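Vullow 2 laptop gone from the shops?

gervasio_m
Went to order the Vullow 2 last night and it's vanished from the Brullano site. It was £377 in June — I should've grabbed it then!

nellness42
Probably just between deliveries. Mine took ages too.

gervasio_m
Don't think so, the whole page has gone, charger and all. I reckon they've dropped it.

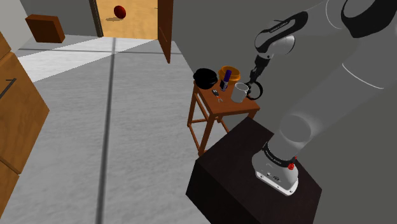 abelardo_iturra
Dropped, yes. Brullano told me by email there's no more stock coming.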